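Moya House shared rooms — monthly walk-round, November
Checked by: Crescencio Calvo
Rooms covered: hallway, kitchen corner, dining table and chairs, cupboard under the stairs
Started: Monday, straight after breakfast

Thank you to everyone who moved their coats before I came round, it made the hallway so much quicker to look at! As before, each line has a result and then my comments, which I know run on a bit, but last time two of you asked why something had been marked down and I would sooner write too much than too little. Results are OK, Watch (fine for now, look again next month) or Fix (please sort it out this week).

HALLWAY

1. Floor clear from front door to foot of stairs — OK
Lovely. The umbrella stand has gone back against the wall and you can get a pushchair past it again.

2. Doormat flat, no curled corners — Watch
The corner nearest the hinge is beginning to lift. I pressed it down with my foot and it came straight back up. If it's still doing that next month I'll ask Bulemell to bring a heavier one when they come about the gutters.

3. Hall light and landing light working — OK
Both on at the first press. The landing one takes a moment to warm up, as it always has.

4. Smoke alarm tested — OK
Nice and loud. Apologies to whoever was on the telephone.

KITCHEN CORNER

5. Kettle, lead and plug sound — OK
No scorching on the plug, and the lead is short enough not to dangle over the front of the worktop. The kettle wants descaling, but I don't count that as a safety matter, just a matter of nicer tea.

6. Extension lead not overloaded — Fix
We have one lead by the worktop, the Hudar one, and its label gives a limit of 3000 watts for everything on it together. I found the toaster and the little fan heater both plugged into it. The heater is marked 2000 watts on its own, so there isn't much left over once that's going. Please put the heater straight into the wall socket behind the door, and please don't run it while the room is empty, even if you're only popping upstairs for a jumper.

7. Fire blanket in place and reachable — OK
Someone had hung a tea towel over the tabs. I've moved the hook further along and the tea towel with it.

8. Fridge seal and shelves — Watch
The seal is clean. The bottom shelf has a hairline crack at the left-hand side, so keep the heavy bottles in the door until Kondeson can tell me whether they still do that shelf. I rang them at half past nine and they were going to look.

DINING TABLE AND CHAIRS

9. Table steady, all fixings tight — OK
I gave it a good lean from several directions and it didn't rock. It's a well-made thing, that table, and will probably outlast the lot of us.

10. Tablecloth lying flat, hanging evenly, no tears — OK
I do like this plaid one, it cheers the room up no end on a grey morning. A plastic cloth can slide if it's pulled from one side, so if you have little ones visiting, tuck the overhang under or fold it up on their side of the table.

11. Table top free of clutter — Watch

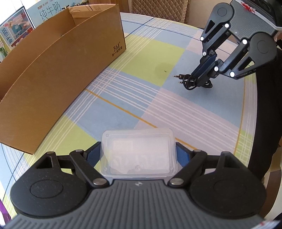

Item 11: the round table, with the open cardboard box, the milk carton packaging and the coiled audio cable.

I'm not cross about this one, really I'm not. A table is there to be used, and it's good to see it busy. What I'd ask is that open boxes like the brown one marked 361° are either closed up or taken away when you've finished with them, as the flaps do catch sleeves and then the cups go over. Flattened cardboard goes behind the cupboard door, not beside the heater. Leads of any sort are best kept coiled, and the audio cable with its two plugs is a good model for the rest of us. Small clear containers with lids are very welcome too, so long as the lids are on properly and somebody has written on the label what's inside. Cartons of milk should go to the fridge once they're opened, please, and the packaging can go out with the recycling.

There's a small dark speck on the cloth near the middle as well. I mention it only so that whoever wipes down next can give it a rub.

12. Chairs sound, padding secure — OK
I sat on every one of them and nothing creaked except me. The quilted backs would be glad of a brush when anyone has ten minutes.

CUPBOARD UNDER THE STAIRS

13. Meter accessible — Fix
It is behind the ironing board again. Please keep a clear way through to it, wide enough for someone carrying a torch.

14. Cleaning products upright, lids on — OK
All upright. The 420 ml spray bottle has a worn label, so I've written its contents on a strip of tape and stuck that on the front.

15. Stepladder feet and locking bar — OK
I checked all 3 treads by standing on them, holding on to the door frame as I went. The rubber feet are worn but still grip nicely.

TO DO BEFORE NEXT TIME
Item 6: heater to wall socket — everyone
Item 13: ironing board to the back bedroom — I'll do this myself
Item 8: fridge shelf — waiting for Kondeson
Item 11: boxes closed or flattened — whoever brought them in

If you think I've been unfair about anything, or I've missed something you've been stepping over for weeks, leave a note on the hook by the kettle and I'll go and have another look.

C. Calvo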